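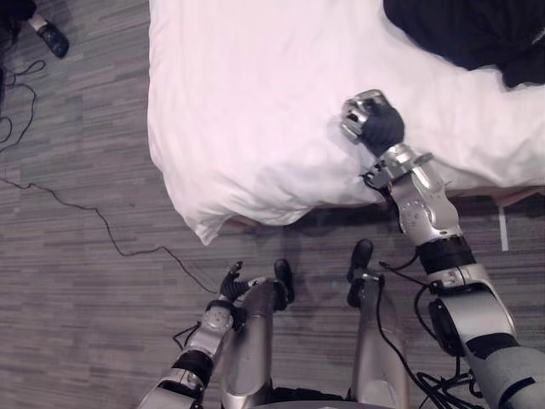 Corners and Edges on a Flat Sheet

Clear clothing off the bed before starting. A jacket left on top holds the sheet down and shifts the centre line.

Centre the sheet and leave an equal drop on both sides. Tuck the foot first, full width, to a depth of 14 cm.

At the corner, lift the side edge about a hand's length along and lay it back on the mattress as a triangle. Tuck the part that still hangs. Bring the triangle down at 90 degrees to the floor and tuck it between mattress and frame.

Smooth wrinkles from the middle outwards with a flat palm.

Drooping corners

Usually too little drop. Re-centre the sheet or go up a size.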